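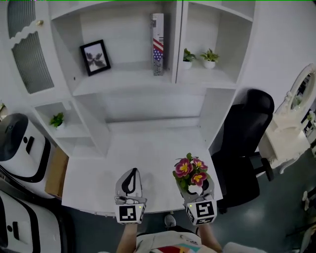
Data Collection > Handheld Grippers

Start and end points for a "put the plant on the shelf" task

Asked by Jayson Pascual

I'm recording demos for a tidy-the-desk set with two handheld grippers. The task is one flowering plant in a small white pot, and it has to end up in one of the open compartments of the hutch. I have 19 episodes so far. In some I start recording with the pot already in the right gripper, and in others both grippers start empty. Do I need to pick one? Also the left gripper does nothing for most of the episode. Should I leave it out?

2 answers

Vasanthi Varghese
Pick one. If half your episodes open with the pot already held, the policy gets two different ideas of what a first step looks like. We start ours with both grippers open and resting over the desk, hold still for a second, then go. For the end, release, back the fingers out past the front of the shelf, and stop there. Don't throw away the held-pot episodes, just label them as a separate task ("place" instead of "pick and place").

Keep the left gripper in. You'll want it later for anything two-handed, and it's easier to mask one arm in training than to record everything again. Try to keep its marker cube in view of the head camera though. Mine used to drift down by my hip and tracking dropped out in 11 episodes before I checked.

One more thing, decide which compartment counts. With plants already on two of the shelves, "the shelf" could mean either one. I'd write the target into the instruction text.

Virgilio Dizon
I would do 40 at least. 19 is not enough for anything with leaves, they hide the rim of the pot.

Comment from Jayson Pascual: Thanks both. Relabeling the held ones tonight and redoing the rest Tuesday.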